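Famby is a little word list for people who make crosswords at home, and I'm so pleased it's finally big enough to share!

## What's in it

There are 1645 entries, each with a short clue, a length and a difficulty mark from 1 to 4. The words are ordinary ones (kitchen, weather, pets, clothes, bits and bobs from the bottom of a bag) with a few odd favourites slipped in, so yes, "gusset" is there and I love it.

| Column | What it holds |
|---|---|
| `word` | capitals, no spaces |
| `clue` | one line, 85 characters at most |
| `level` | 1 is easy, 4 is nasty |
| `theme` | may be blank |

Spelling is British all the way through. COLOUR has six letters and I won't be moved on that.

## Themes

Nearly 200 entries carry the `odds` theme, for small things you'd find lying about: TAPE, POUCH, PACKET, KEYCHAIN, POMPOM. These are lovely for filling awkward corners, and POMPOM has got me out of trouble more than once. 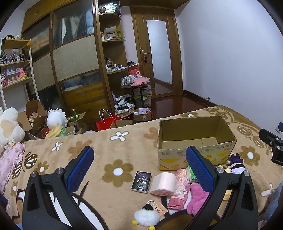 ## Using it

Load `famby.csv` into whatever you build grids with. I use Skullside, which wants the columns in the order shown in the table. If you're on Palacios, swap `level` and `theme` first or every clue comes out blank (that one cost me a whole evening in August).

## Still to do

- more seven-letter words, especially ones ending in a vowel
- better clues for EEL and OAT, which turn up in everything
- a version that opens in Imov

Corrections are very welcome! Please send the word, the old clue and your new one together. Free to use and change, and if you make a puzzle with it I'd love to have a go.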